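**Do microfibre cloths with stitched edges really last longer than the cut-edge ones?**

Posted in Cleaning & Laundry by *turmont_attic* · 2,140 views

I keep being told to pay extra for cloths with a sewn border. The Levier pack in our hardware shop costs nearly twice what the plain ones do, and the label says they survive 300 washes. Who washed them 300 times? I use mine for dusting and for the bathroom taps, and the plain ones seem to give up because they go greasy and stop picking anything up. The edges are usually fine. Am I missing something, or is the border there to look smart on the shelf?

Also, does fabric softener ruin them or is that another thing people repeat?

---

**falier_flat3**

Yes, they last longer. Buy decent ones and you won't regret it. Never use softener.

---

**oldmangle** · 1,382 points

I'd be wary of any wash count on a label unless it says what temperature and what counted as worn out. A cloth can hold together perfectly well and be useless for dusting.

The edge does a job on some fabrics. A loosely knitted cloth that's been cut and left will shed bits and curl, and once a thread catches on a tap or a splinter it can run. Stitching slows that down. On a dense cloth with a heat-cut edge I've never seen much difference. The hard cut edge can be scratchy, though, so I wouldn't use one on a glossy car door.

Softener: I was doubtful too, but it does leave a coating and the cloth then pushes water about. Wash them without it, and keep them away from cotton towels or you'll spend the evening picking off lint. The Hoarau leaflet that came with mine says 90 degrees is fine. I don't believe that for a cloth with coloured dye in it and I stick to 40.

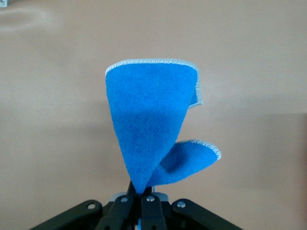

**Filed under: Cloths and dusters › Edges and hems**

A blue one with a white overlocked border shows the sort of edge I mean. The thread goes over the raw edge, so check it before you buy. Pull gently at a corner and look for loops that lift or gaps between stitches. If it's already coming away in the shop, the extra money has gone on the wrapper.

For taps and dusting I'd get the cheap ones, wash them properly and put the Levier money towards something else.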